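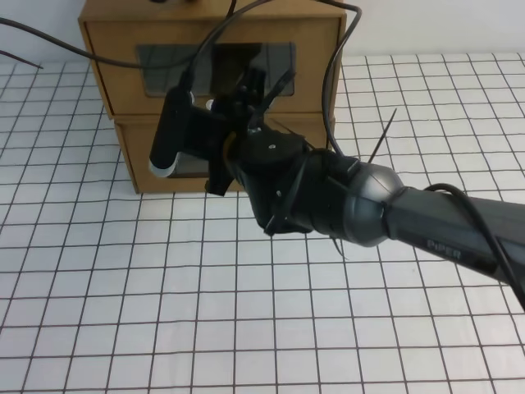 Hortensia Lucero schrieb uns, sie habe ihre alten Westernhefte seit der Schulzeit in Gefrierbeuteln liegen, und ob sie die jetzt alle wegwerfen müsse. Die Beutel ja, liebe Hortensia, die Hefte auf gar keinen Fall! Wie der Umzug in die Vekley-Box klappt, steht in diesem Abschnitt, und er macht wirklich Spaß, denn man blättert dabei jedes Heft noch einmal in Ruhe durch (und bleibt garantiert an den Leserbriefseiten hängen).

4. Hefte eintüten und einlagern

4.1 Was bereitliegen sollte

Vekley-Box, Grundmodell für 100 Hefte
Schutzhüllen Größe S (schmal) oder M (für ältere, breitere Hefte)
Rückenkartons in der passenden Größe
Trennblätter mit Reiter
weicher Bleistift, trockenes Mikrofasertuch

Hinweis: Ältere Hefte sind oft ein paar Millimeter breiter als neue. Im Zweifel Größe M nehmen. Zu viel Luft schadet weniger als eine Hülle, die an den Ecken zerrt.

4.2 Eintüten

1. Hände waschen und gut abtrocknen. Keine Handcreme!

2. Das Tuch einmal über die Arbeitsfläche ziehen. Krümel drücken sich erstaunlich leicht in weiches Zeitungspapier.

3. Rückenkarton mit der beschichteten Seite zum Heft in die Hülle schieben, bis er unten aufsitzt.

4. Das Heft mit dem Rücken voran hinter die Folie gleiten lassen. Nicht an der oberen Kante schieben, lieber mit der flachen Hand am Karton entlangführen.

5. Lasche nach hinten umschlagen und festdrücken.

Vorsicht: Der Klebestreifen der Lasche darf das Titelbild nie berühren. Wer ein Heft wieder herausnimmt, klappt die Lasche vorher ganz nach hinten auf den Karton. Sorcha Tierney hat uns dafür einen schönen Trick geschickt: einen Streifen Backpapier über den Kleber legen, solange man liest. Funktioniert wunderbar!

4.3 Katalogkarte und Scan

6. Serie, Nummer und Erscheinungsjahr mit Bleistift auf die Karte schreiben. Bei Nachdrucken zusätzlich ein N in die rechte obere Ecke.

7. Titelbild mit 300 dpi scannen, noch ohne Hülle, sonst spiegelt die Folie. Den Scannerdeckel nur auflegen.

8. Datei nach dem Muster Serie_Nummer benennen. Führende Nullen nicht vergessen, sonst steht Heft 100 vor Heft 30 in der Liste.

Hinweis: Das Programm Folley liest die Namen beim Import automatisch ein. Aus Umlauten macht es leider immer noch Fragezeichen, also bitte ae, oe und ue schreiben. Ein Update ist für August angekündigt.

4.4 Der richtige Platz

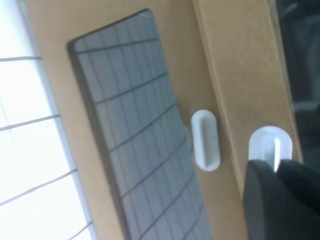 Druckfarben auf altem Heftpapier sind empfindlich, allen voran Rot und Gelb, und ein verblasstes Titelbild holt keine Hülle der Welt zurück. Stellen Sie die Box deshalb an eine Innenwand, mit geschlossenem Deckel. Ein Fenster wie das am linken Bildrand, gleißend hell trotz der dünnen dunklen Lamellenlinien, ist kein Platz für Comics, auch nicht für ein einzelnes Lieblingsheft im Rahmen. Flur und Schlafzimmer eignen sich meistens prima.

9. Die Hefte senkrecht einstellen, Rücken abwechselnd links und rechts, damit der Stapel gerade bleibt.

10. Trennblätter zwischen die Serien setzen. Halb volle Boxen mit dem Stützkeil aus dem Sellthorpe-Zubehör auffüllen, sonst rutschen die Hefte und biegen sich durch.

Vorsicht: Nicht auf den Kellerboden stellen und höchstens drei Boxen stapeln.

Wer größere Alben oder Magazine besitzt, braucht die Geraghty-Einlage. Ihr Einbau steht in Abschnitt 5.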